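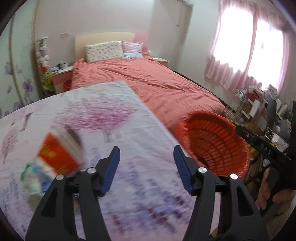 Wunico's reply to our August note was that a bedroom table counts as a household surface under the protocol, and that a printed cloth need not be removed.

7/12/23. That ruling was applied today. The Lowther set now holds 622 accepted episodes; 34 were returned by Pamach for labelling faults and will be recorded again.

Operators are to keep the gripper open on approach and to close it only
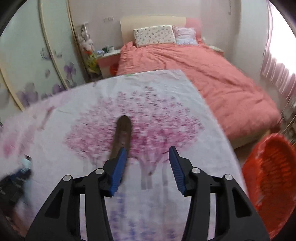

when the item lies between the pads. Seven episodes failed on this point alone — a matter for the next briefing. Casico has asked that small items and the basket be kept in separate task groups. This has been agreed.

Print this page | E-mail this page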